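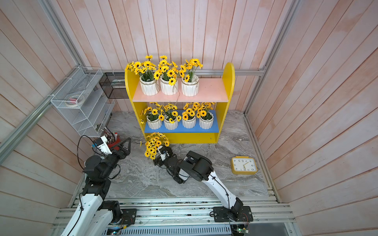 One customer in Carnari wrote back that the shoes felt fine in the shop and wrong by the second kilometre, and asked why we don't let people run in them before they pay. I'd like to start there.

Slide 2. Jovura sold 2,634 pairs of women's trainers last season. 1,729 went out online, with no fitting at all. Most returns were about width, and the colour or the cushioning hardly came up.

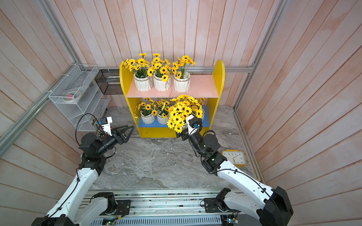 Width is hard to judge from a size chart. Our chart gives length in centimetres and stops. Filali prints a paper foot gauge you can fold into the box lid, and we should look at doing the same before April.

Slide 3. Trial runs. The Irkora store has a 70 metre loop out the back door. Staff lace the shoe, the customer does two laps, and we ask about heel slip first, then toes.

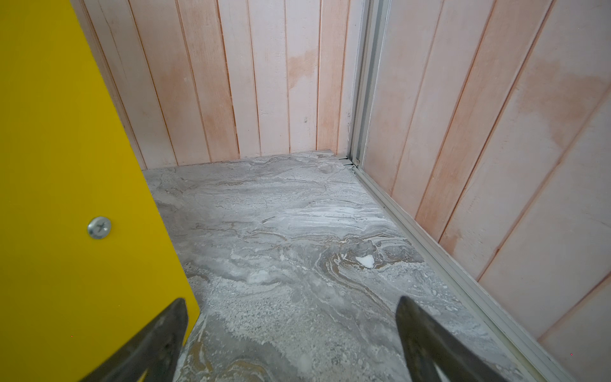
Pause for questions here if the room is quiet. Someone will ask about dirty soles. The trial pairs are marked and kept off the sale shelf, 11 pairs per store.

Slide 4. What we're asking for: a half-size width note on every product page, the trial loop in two more stores, and a later close on Sunday so runners can come in after their long run.
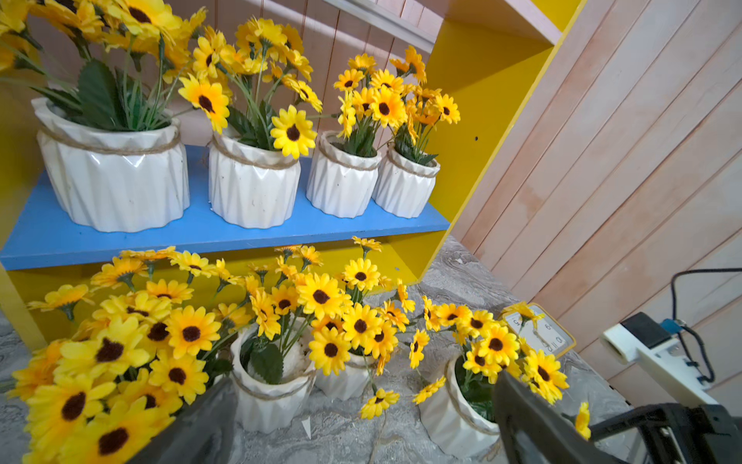

Sunflowers in white pots, blue shelf.

Leave the contact slide up. Handouts are by the door.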